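Print this page | E-mail this page

Search products Go

Drista Motion and Perception Suite for Two-Arm Cells

Drista is control, perception and planning software for benchtop cells with two arms sharing one work surface. It runs on a single Linux workstation and talks to the arms, the cameras and the cell's I/O through one configuration file. It is developed and supported by Nekis.

The suite is sold in three parts: Drista Control, Drista View and Drista Plan. Control can be bought alone. View and Plan both need Control. Most customers take all three, and the tooling described further down comes with any license.

Drista Control

Control runs the joint loop for both arms at 250 Hz from one process. Earlier versions ran a separate process per arm and passed the clock between them, and on a busy machine the two could drift apart by several cycles. With one process there is one clock, and every command and every joint reading carries the same time stamp as the camera data.

Joint limits, speed limits and current limits are set per joint in the configuration file. A limit changed while the arms are running takes effect on the next motion, and the change is written to the log. If either arm faults, both stop and hold. You can set the second arm to finish its current segment first, but the default is to stop.

Gripper commands go through the same queue as arm motion. You can ask for a position, a closing current, or both, and Control reports which of the two was reached. For thin items such as cable this matters more than it does for blocks or boxes, where a closed width alone will usually tell you whether there is something between the fingers.

Drista View

View takes color images from one or more fixed cameras and gives back regions, outlines and grasp candidates. It was written with cluttered tables in mind. The hard cases are the ones our own customers kept sending us: dark glossy phone screens, wire mesh, and anything long and flexible that crosses over itself.

Cables are handled separately from rigid objects. View traces each visible length, marks the crossings, and makes a guess at which strand is on top. Every crossing gets a confidence value. Below the threshold you set, View reports the crossing as unknown and leaves it to Plan to decide whether to pull, lift or look again from another camera.
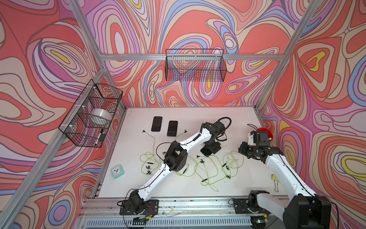

Mali Eynon, who wrote most of the cable tracing, recommends starting with a threshold on the high side and lowering it over a few sessions. A wrong answer about which strand is on top tends to make a knot tighter. An unknown costs one extra look.

View can also be trained against changed backgrounds. Many groups now cover the walls of a cell with printed patterns so that a model does not learn to depend on plain gray panels. Strong patterns used to produce false outlines near the table edge. Since version 4 you can draw a work surface mask once per camera, and View will treat everything outside it as background unless you add a named zone. Wall baskets, bins and shelves should each be given a zone if the arms are expected to reach into them. A mesh basket should be marked as open weave, which tells View to expect the background to show through.

Drista Plan

Plan works out collision-free motion for both arms together. It knows the base positions, the frame, the table and any fixed parts you have entered. Frame members can be typed in as lengths and angles or imported from a STEP file.

The two arms are planned as one system by default. For work where they seldom meet, you can split the table into a left side, a right side and a shared strip in the middle. An arm must hold the strip before entering it, and gives it back on leaving. This is quicker to compute and easier to follow in the logs, but it rules out handovers and any task where one arm holds while the other pulls. Untangling needs the joint mode.

Wrist cables and hoses are modeled as a loose envelope around the last two links. The size of the envelope is yours to set. Too small and the cable can catch on the frame, too large and Plan will refuse reaches that the arm could make without trouble. Tudur Lewis in support keeps a short note on measuring it and will send it on request.

Tooling

The following are included with every license:

Session recorder. Writes camera images, joint states, gripper states and commands to one file per session.

Replay viewer. Steps through a recorded session with the planned path drawn over the camera image.

Calibration tool. Fits camera position to both arm bases in one pass, using the printed target supplied.

Config checker. Reads the configuration file and lists missing limits, duplicate names and zones that no arm can reach.

Export scripts in Python, with source.

Field notes

The Rosser lab at Utthorpe has used the full suite since April. Onyekachi Odukoya recorded 174 sessions there with mixed tabletop items, most of them including earphone cables. Her main complaint was the time the replay viewer took to open long files. That has been improved in the current release — it now reads an index first and loads images as they are needed. Older recordings have to be indexed once before they open at the new speed.

Requirements

64-bit Linux, eight cores or more, 32 GB of memory. A separate graphics card is needed for View but not for Control or Plan. Recordings fill a drive fast, and we suggest a 2000 GB disk set aside for them. USB cameras should each have their own controller where the workstation allows it.

Licensing

One license covers one workstation and one pair of arms. Drista Control is $700 per year. Prices for View and Plan depend on the number of cameras and are quoted by Mbali Gumede in sales. Teaching licenses are available to schools and colleges for all three parts.

A license that has run out will still open the replay viewer and the export scripts, so recordings stay readable. Motion commands are disabled.

Support

Send the configuration file and the log with any question about limits or faults. For View problems, send a short recording as well. Questions about custom grippers or arms that are not on the supported list go to Caradog Morgan, and a driver can usually be quoted once we have the protocol document.

Page last updated January 2, 2021

Print this page | E-mail this page

Contact Nekis | Copyright Nekis, all rights reserved | Back to top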